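Two-arm handover with small blocks: does it help to delay the release?

Project report, semester 2
Wian Botha
Group members: Inus, Eren, Quezada

1. What we wanted to do

One arm picks up a block, passes it to the other arm, other arm puts it down. Sounds easy. Last semester's group got a policy that could pick and place with one arm and they left us the setup and a pile of notes (some useful). We wanted to see if the same kind of imitation learning works when two arms have to agree about when to let go.

Question we settled on after a lot of back and forth: if the giving arm waits a bit before opening, do we get fewer drops? And does it matter if the wait is in the demonstrations or just added on top afterwards?

2. Setup

Two identical small arms facing each other in the white enclosure, floor panel between them. Camera on each gripper, plus one fixed camera looking at the whole workspace. We call the arms left and right from the fixed camera's point of view, NOT from where the operator stands. This caused trouble, see section 6.

Objects are small colored blocks. Not much mass, which is good for the motors and bad for dropping, a light block gets nudged out of place very easily.

Control code is from the Bornberg repo that the lab already uses. We changed the logging so both arms write to the same file with one clock. Before that each arm had its own log and lining them up afterwards was a nightmare. If you continue this project do not go back to the two-file version.

3. Collecting demonstrations

All demos by teleoperation. Eren and Quezada did most of the driving, Inus did resets and kept the sheet. I did the training side.

We recorded in two styles:

Quick style. Left arm brings the block to the middle, right arm closes, left opens as soon as the operator thinks it's held.

Held style. Same thing but both grippers stay closed on the block for 15 frames before left opens. Operator listens for a beep from the script. The beep was Inus's idea and it made a huge difference to how even the demos were.

After throwing out bad ones we had 2916 demonstrations over both styles. Bad means: block dropped, block touched the wall, operator sneezed, log file missing a camera. The missing camera ones were the most annoying because you only find out later.

Quezada noticed in December that his own quick demos were getting slower over a session, almost turning into held ones. We think tired operators wait longer to be safe. So the two styles are less different than we would like. We didn't re-record, no time.

4. Training

Same network for everything, no tuning between styles. Inputs are the three camera views and the joint positions, output is a chunk of joint targets for both arms together. We first tried one network per arm, the idea being that each arm can just watch the other one. Did not work at all. The right arm would close too early on nothing and the left one would sit there waiting. Gave up after 2 weeks and went to the joint network.

For the third condition we took the quick policy and added the wait by hand: when both grippers report closed, freeze the left gripper command for 15 frames and then let the policy carry on. It's a hack, six lines of code.

So three conditions:
quick policy
quick policy + added wait
held policy

5. Results

We ran 26 trials per condition. Block start position was picked from a printed grid, same list for all conditions. A trial counts as success if the right arm ends up holding the block alone and puts it down without dropping it.

The held policy did best, clearly. Most of its failures were before the handover even started, a bad pick by the left arm that left the block crooked in the gripper. Once both grippers were on the block it nearly always finished.

Quick policy was worst. Typical failure: right gripper closes on a corner, left opens, block twists and falls. In the fixed camera video it looks like the left arm is just impatient. Looking at the wrist camera, the block is pretty much hidden by the fingers at that moment, so we think the policy has very little to go on and is mostly using timing.

Quick + added wait came out in the middle and this is the one we argued about. Eren's view is that the wait gives the right arm time to settle. My view is that it only helps when the right arm already has a good grip and the rest of the time it just delays the drop. We watched all the failed trials again and there are examples of both, so no winner there. There was also a new failure that neither of the other two had: during the freeze the left arm itself keeps moving (only the gripper is frozen) and it starts pulling back while still holding on. Two arms pulling on one block. Nothing broke but one of the wrist motors got hot enough that we stopped for the afternoon.

Freezing the whole arm would fix the tug of war. We tried it a couple times informally, seemed okay, not enough runs to report.

6. Problems and things to fix

Left/right naming. Operator stands on the opposite side from the fixed camera so everything is mirrored. A whole batch got labeled the wrong way round and we had to write a script to swap it. Put tape on the arms on day one.

Cables. The wrist camera cables need slack for the arm to reach the middle, but too much slack and they hang in front of the other camera. We retied them several times. Each time the view changes a little and we can't rule out that it affects the policy.

Lighting. Shadows from the arms fall right across the area where the handover happens. Didn't test with a different lamp position. Should have.

Other blocks lying around. Some demos have spare blocks at the back of the workspace and some don't, we weren't consistent. The policy doesn't seem to care but we have not checked properly.

Success is judged by a person watching. Inus and me both scored the trials and disagreed on a few where the block was set down tilted. We counted these as success in the end.

7. What we'd say to the next group

Put the wait in the demonstrations. It costs a bit of recording time and it's better than patching it in later. Use the beep. Record everything with one clock.

The thing we would realy like to see is a version where the giving arm lets go based on feel instead of a count, for example from the current in the gripper motor — we log it already, just never fed it to the network. The numbers are noisy but you can see a bump by eye when the second gripper closes. Quezada started a plot of this and it's in the shared folder under his name, along with the grid sheet and the scoring sheet.

Also the held time. We picked 15 frames because it felt right with the beep and never tried anything else. Shorter might be just as good, and it would make teh demos quicker to record.

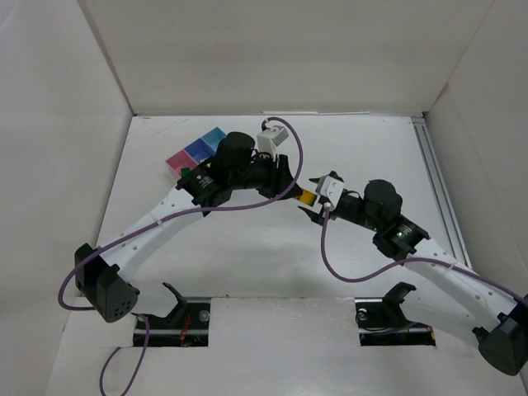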